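Keeping a Two-Arm Cell Honest

July
By Ivan Kravets

Print this article | E-mail this article

The table-setting cell at Trornach has two arms, one wood-grain table and a service log that runs to 573 entries. Most of them concern the last two inches of each arm. Marina Kontogiannis, who maintains the cell, has replaced one elbow joint since it was commissioned. Fingertips she treats as a supply item.

Cloth is the reason. A plate or a spoon forgives a fingertip that closes slightly crooked. Fabric slides out of the high side, bunches, and comes up with a twist in it. The check for this is done on a strip of woven cloth, watched through the camera at the wrist.
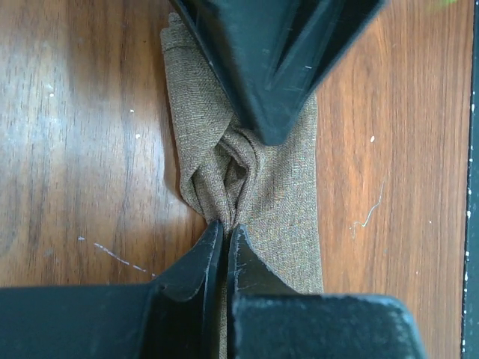

Fingertips closed on the cloth just under the twist. Scuffs show on the finger at right.

Scuffs on the outer faces are ignored. On the inner face they are logged, and a tip that lets the cloth creep under a steady pull is changed. Kontogiannis closes the new pair on a sheet of paper and tugs at each corner. If one corner comes free, the tip is loosened, reseated and tightened again. Both wrists are then homed, and the camera offset is measured fresh. Skipping the offset was the most common fault in the first 1370 cycles, according to the log.

Cables come next. They run outside the links, held by clips, with a loop left at the wrist.
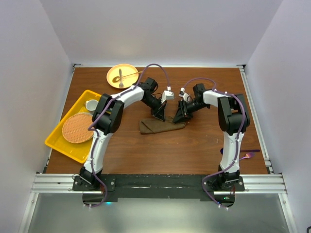

The length of that loop is a compromise. Too short, and the wrist pulls against it at full rotation. Too long, and it can snag the other arm when both reach for the middle of the table. Kontogiannis sets it with the wrist turned to its limit, then moves the nearest clip until the cable just stops pulling. She checks the clips every 2000 cycles and keeps 6 spares in the drawer.

Vasiliki Psarras, who wrote the cell's motion software, would like the cables routed differently. Her planner, Zaladar, treats each loop as a solid block, and the blocks cost it room over the center of the table. Kontogiannis prefers cables she can see and reach. The routing has stayed as it is through two revisions of the planner.

The next change is to the tips themselves. A softer set from Pledau is due for trial on the left arm only, with the right arm left alone for comparison.

Contact us | Copyright Hlongwane Magazines. All rights reserved. | Back to top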